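Wemolley Community Board > Giving and fundraising > Head shave or sponsored walk for the creek fund?

Last updated: July

saltbush_lane
We need to settle how we raise money for the Gratar Creek replanting this year. Last year's sausage sizzle and raffle brought in $1,051 after costs. The quote for tubestock and guards is $2,000, and that doesn't cover mulch. I'd like to do a sponsored walk along the creek from the footbridge to the old weir. People collect per kilometre and we send the lot to the nursery. Other ideas welcome, but please say what it would cost to run.

kettle_on_low
Walk gets my vote. The track is flat as far as the weir and prams can manage it. You'll want to check with the shire whether you need a permit for a group that size. When the school did theirs they had to lodge a form six weeks out.

mudlark77
I don't think a walk is going to make it. Everyone in town does a walk. My kids have been sponsored for two already since Easter and I've run out of people to ask. The clothing swap at the hall made more than the raffle did and cost us the hall hire, nothing else. Gold coin entry, bring a bag, take a bag.

saltbush_lane
How much did the swap make? I can't find it in the old posts.

mudlark77
$213 on the door and then the cake table on top of that. I don't have the cake figure.

kettle_on_low
So the swap without cakes is about a tenth of what we need.

mudlark77
For one afternoon, with three of us running it. Do it four times a year and add a sale rail for the better stuff. I've started going through our own cupboards and there's plenty.

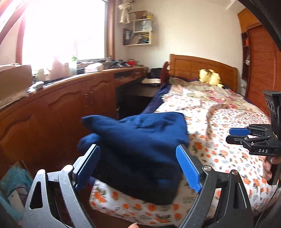 3 min read

The rule last time was clean, no holes, no school uniforms with the old crest. I'd keep that. What I'd change is the leftovers. We had 13 bags at the end and the op shop would only take five, so the rest sat in my carport until the next tip run.

windrow
That carport business is why I'm against the swap. People use it to get rid of things. If the aim is money for plants, ask for money. Put up a donation page, put the link on the noticeboard and in the newsletter, done. Kuzmenko let you set one up in ten minutes and the nursery could be paid straight out of it.

saltbush_lane
What do Kuzmenko take in fees?

windrow
There's a percentage and a card fee. I'd have to look it up again. You can tick a box so the donor covers it.

pelican_st
We used Imance for the tennis club lights. Fee was fine but the payout was slow, nearly a month, and they wanted ID from two office holders before they'd release anything. Whichever one you use, set it up well before you need the money.

kettle_on_low
A page on its own won't do much. Somebody has to see it and there has to be a reason to give this week and not next month. That's what the walk does. It has a day attached.

windrow
Fair enough. Page plus walk then. I still wouldn't bother with the swap.

mudlark77
You didn't come to the swap.

windrow
No, I didn't. I carted four of those bags to the tip for you though.

mudlark77
True. Thanks for that.

saltbush_lane
Can we keep it to the creek. As I read it we have three people for the walk or leaning that way, one for the swap, and agreement on a donation page. The two aren't exclusive. The swap could be in winter when the track is too wet for a walk, and the walk in spring before the snakes are about.

pelican_st
Snakes are about in spring. Make it early spring. And start it at 8 am, there's no shade past the second gate.

kettle_on_low
Seconding 8 am. Can someone ask the nursery if they'd hold the quote until then? Tubestock went up last year between us asking and us paying.

saltbush_lane
I'll ring them. Mudlark, are you right to book the hall for the swap if I do the permit form for the walk?

mudlark77
Yes, but I want a cap of one bag each this time. And someone else's carport.

windrow
One bag I can live with.

pelican_st
Does the hall still want the bond in cash?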